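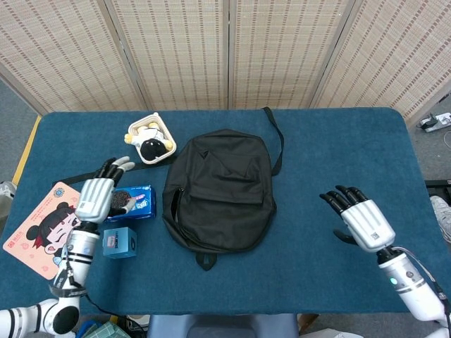
# The Platholm Day Bag

I've been selling this one since March and I still get the same question at the counter every week - is it big enough? So let me start there. It holds a laptop up to 14 inches, a lunch box, a rain jacket, a water bottle and a paperback, and that's pretty much my own load on the train from Stavley. If you carry gym shoes as well, you'll want the Platholm Long, which I stock in the Pekville shop but don't put online (shipping on the bigger box is silly money).

**Price:** $80
**Weight:** 600 grams, empty
**Color:** black, and only black for now
**Made by:** Poulain

Poulain is a small workshop, and the man behind the pattern is Thibault Lacroix. I've nagged him for a gray version for two years. He says he'll do it when he finds a gray he likes, and he's turned down every swatch I've mailed him, so please don't hold your order for it!

## What I like

It's soft. There's no board in the back and no stiff frame sewn in, so it squashes under a train seat and rolls up small enough to go inside a suitcase. I take mine on trips that way and use it as my walking-around bag once I'm there. The straps are wide where they sit on your shoulder and narrow down after that, and they don't squeak. My old bag squeaked with every step and I put up with it for years.

The laptop sleeve hangs a little above the bottom of the bag, so setting it down on a hard floor doesn't bang the corner of your computer. I wish more makers did this.

## What I don't like so much

With no frame, it won't stand up by itself unless it's packed pretty full. It also picks up lint like crazy - if you live with a white cat, you know what you're in for. And the key loop is too short for me. I clipped a longer cord on mine, and I'll throw one in free if you ask in the order notes.

It'll handle a drizzle fine but it's not a waterproof bag. In a real downpour, put your laptop in a plastic sleeve or stay in the coffee shop.

## Washing

Cold water, mild soap, by hand, in the tub. Turn the pockets out first (I washed a whole pack of gum once). Hang it upside down with the zippers open and give it a full day. Please don't put it in the dryer, the lining shrinks and then the sleeve gets tight.

## Ordering

The last batch was 196 bags and the next one is the same size. Orders in by Sun 30 October go out with the first boxes, and anything after that waits until I've unpacked the rest. Pick-up in Pekville is free, just choose it at checkout and bring your order number.

Returns are fine for 80 days as long as the tags are on. Zipper pulls and strap buckles I replace at no charge for as long as you own the bag - send me a note with your order number and I'll mail the part.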